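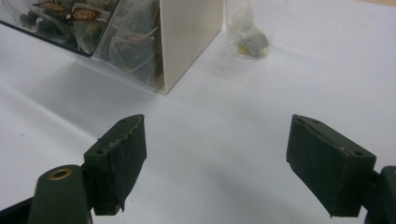 Tea bags on the table, the pyramid kind

Forum > Kitchen Talk > Beans, Grains and Rice

Soaking chickpeas overnight vs. quick soak - does it matter for hummus?

pavano_kitchen
I make hummus every other week and I've always soaked dried chickpeas overnight with a spoonful of baking soda. Last weekend I forgot, so I did the quick soak (boil for 2 minutes, lid on, leave for an hour) and the hummus came out grainy. Same blender, same tahini, same amount of lemon. I simmered them for as long as I usually do, which is 50 minutes, and they seemed soft when I squeezed one.

Is the quick soak the problem or did I do something else wrong? I'd like to be able to decide in the morning that I want hummus for dinner.

Kulsoom M
Quick soak works, but you need to cook them longer than you do after an overnight soak. I go an hour and a half at least. "Soft when squeezed" isn't far enough for hummus. You want them falling apart, with skins floating on top. For salad I would stop where you stopped.

Did you put baking soda in the quick soak too?

pavano_kitchen
No, I left it out. The instructions I was following didn't mention it.

Kulsoom M
Put half a teaspoon in the cooking water next time. That will help more than the soak.

drovby62
I'll disagree with the baking soda. I can taste it every time, even after rinsing. It gives the hummus a soapy edge. I haven't used it in years and mine is smooth. What I do is blend the chickpeas while they are still hot, with nothing else in the bowl, for a full three minutes before adding the tahini. Then ice water, a tablespoon at a time.

If you can taste grit, it's almost always the blending.

Kulsoom M
If you can taste it you're using too much. Half a teaspoon to a pound of beans, and drain them well.

drovby62
I used a quarter teaspoon. Still tasted it.

Prekix
How old are the chickpeas? I had a bag from the back of the cupboard that never got soft no matter what I did. Overnight soak, three hours on the stove, still chalky in the middle. I bought a fresh bag from a store that sells a lot of them and they were done in under an hour. Old beans will beat any method.

pavano_kitchen
Same bag I used two weeks before, so I don't think it's that. I bought it in February.

Prekix
Then it's fine. Rule that out.

Yung-ching Lai
Moderator here, but answering as someone who makes a lot of this. I tried both soaks side by side, 500 grams each, from the same bag. Both pots had half a teaspoon of baking soda in the cooking water. The overnight batch was ready at 45 minutes. The quick soak batch needed an hour and 20. Once both were properly soft I could not tell the two bowls apart, and neither could my husband.

So I'd say Kulsoom is right about time. The baking soda I can take or leave. It speeds things up where I live because our water is hard. If your water is soft you may not notice much.

drovby62
Our water is soft, so that might be why I get the taste and none of the benefit. Fair enough.

arango_3000
Does anyone peel them? My aunt peels every one by hand. It takes her most of an hour and I've never had the patience.

Kulsoom M
I did it once for a party. It was a little smoother. Not an hour's worth of smoother.

Prekix
Rub the drained, soaked chickpeas between two dish towels before cooking and a lot of the skins come off. Then skim whatever floats while they simmer. You won't get all of them but it's five minutes of work.

drovby62
If you have a strong blender, skip it. If you're using a small food processor, I'd do the towel thing. What are you using, pavano?

pavano_kitchen
A food processor, not a big one. It struggles a bit when it's full.

drovby62
Do it in two batches then. And scrape down the sides more often than you think you need to.

arango_3000
What about canned? I use canned and simmer them for 20 minutes in fresh water with a pinch of salt. They go very soft and the can taste is gone. That solves the "decide in the morning" part.

Yung-ching Lai
Canned is fine for this. I think dried has more flavor, and it's a good deal cheaper if you make it as often as pavano does. You can also cook a big pot of dried, freeze them in two-cup bags with some of the liquid, and heat them up when you want them. They go into the blender hot that way too.

Kulsoom M
I freeze mine as well. Leave room at the top of the bag for the liquid to expand.

pavano_kitchen
Update. Did the quick soak again this morning, half a teaspoon of baking soda in the cooking water, simmered for an hour and a half, rubbed the skins off with a towel first. Blended hot in two batches before adding anything. Much better than last time, and close to what I get with the overnight soak. I couldn't taste the baking soda but my daughter said it was "a little salty," and I hadn't salted it yet, so maybe drovby has a point.

I'm going to try it without next time and see.

drovby62
Give it another 20 minutes on the stove if you leave it out.

arango_3000
How much tahini are you all using? Mine always comes out thick the next day.

Kulsoom M
Half a cup to three cups of cooked chickpeas. It thickens in the fridge whatever you do. Stir in a spoonful of warm water before you serve it.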